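News > Local business > Retail

Home | News | Business | Culture | Sports | Contact

Paint maker Zestodetti to open second shop in July

29 May 2019

The paint maker Zestodetti will open its second shop in July, in the old post office building on the market square of Stasiv. The company has made wall paints and wood paints in the town since 1998, but until now customers could buy them only at the factory gate, on the road to Guvex.

The new shop will have 300 square meters on the ground floor. A mixing counter will stand near the entrance, and customers can bring a piece of fabric or an old tile and have the color matched while they wait. The upper floor stays with the town library, which keeps its own door on the side street.

According to the company, the rent contract is for ten years. Eight people will work in the shop – five of them are already being trained at the factory. Parking was the main worry at the town meeting in spring, and the town has agreed to mark four places for short stops behind the building.

Zestodetti sold 3465 cans of its red tones last year, more than of any other color except white. The reds will also get the first shelf in the new shop. The first 1000 customers will receive a small test can for free, in a color of their choice.

The work inside is done by the building firm Pludus, which has already replaced the windows. The floor comes next, and the old letter counter will be kept and used as a cash desk. Opening hours are not decided yet, but the shop will be closed on Sundays.

14 shares | 6 comments
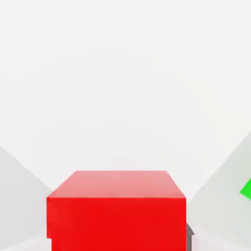

More from Business

Bakery on the Guvex road looks for a new owner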